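Which order to read the Rind Street Detectives? (ages 8 to 11)

Posted in: Children's Series and Chapter Books
June 2025

zarmeena_t
Hello all. I am reading the Rind Street Detectives with my daughter at bedtime, one or two chapters each evening. We finished The Ernero Lighthouse in May and she wants the next one immediately.

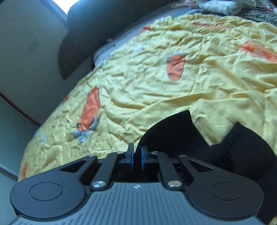 My problem is the order. Our set from the library sale has numbers on the spines, and by these numbers the next book is The Clockmaker's Cellar. But in the Cellar the children already have the dog, Pudach, and I did not see any chapter where they find him. My daughter noticed this on page 2 and she was quite upset with me, as if I had skipped something. Is there a better order? And did I miss a book?

Thank you in advance,
Zarmeena Tarar

oldpaperback67
You did not miss it, your set is in the wrong order. The dog comes in The Winter Ferry. On the newer spines this is number 6, but it was written before the Cellar. Read the Ferry first. When they reprinted the series someone put the summer stories at the front and the winter stories at the back, and the dog went to the back too.

mapleandmoss
I don't agree that it is the "wrong" order. My two boys read them by the spine numbers and they were perfectly happy. Every book has its own mystery and it is closed at the end. The dog is there, then he isn't, then he is again. Children accept this much more easily than we do.

oldpaperback67
He is not only a dog in the background though. In the Cellar he recognizes the smell of the ferryman's coat, and this is how they know who was in the tunnel. If you don't know the ferryman yet, the solution comes from the sky. I call this a wrong order.

zarmeena_t
Please be careful with the solutions! We have not read the Cellar yet, only the first chapter. But thank you, now I understand that I must find the Ferry. It is not in our set. We have seven books and I believed this was everything.

mapleandmoss
Sorry, Zarmeena. Maybe oldpaperback67 can edit the post.

oldpaperback67
Too late, the edit button is gone for me. My apologies. It's only a small part of the solution, and there is a second surprise after it.

trotetti
Can I ask something from the side? I have the Ferry in two editions and they are not the same text. The old one has a long chapter where Maud and Felix argue about who will be the leader of the club, and in the end Maud wins by a vote. In the new one this argument is half a page and Felix simply says "you do it, then." I prefer the old one very much. Maud is bossy, but she earns it.

mapleandmoss
I have only the new one. Half a page sounds fine to me. When I read aloud after a working day, I am thankful for every meeting of the club that is cut. They have so many meetings.

trotetti
But the meetings are the best part! The password, the biscuits, little Owen who always forgets the password. My students wanted to do their own meetings after this book. I teach English to nine-year-olds who have another language at home, and the meeting scenes are very good for them. The sentences are short and everybody says what they think.

zarmeena_t
This is interesting for me, English is our second language also. My daughter reads better than I do by now. She corrects how I say "lighthouse keeper." Would you say the old text is more difficult?

trotetti
A little. There are some old words, like "wireless" for the radio, and "frightfully." I would not worry. If she managed the Ernero book, with all the words about boats, she will manage this.

oldpaperback67
I agree about the old text. Look for the one with the green cover. The new one with the cartoon cover is the short version.

mapleandmoss
And if you find only the cartoon cover, take it, please. A child who is waiting for the next book will not compare editions.

zarmeena_t
I found a green one from a seller two towns away and ordered it. Until it comes, we are reading the Ernero book again from the beginning, this was her idea. She says she will look for clues that the children missed. So far she suspects the postman.

trotetti
Tell her to look at the chapter with the picnic again. I say nothing more.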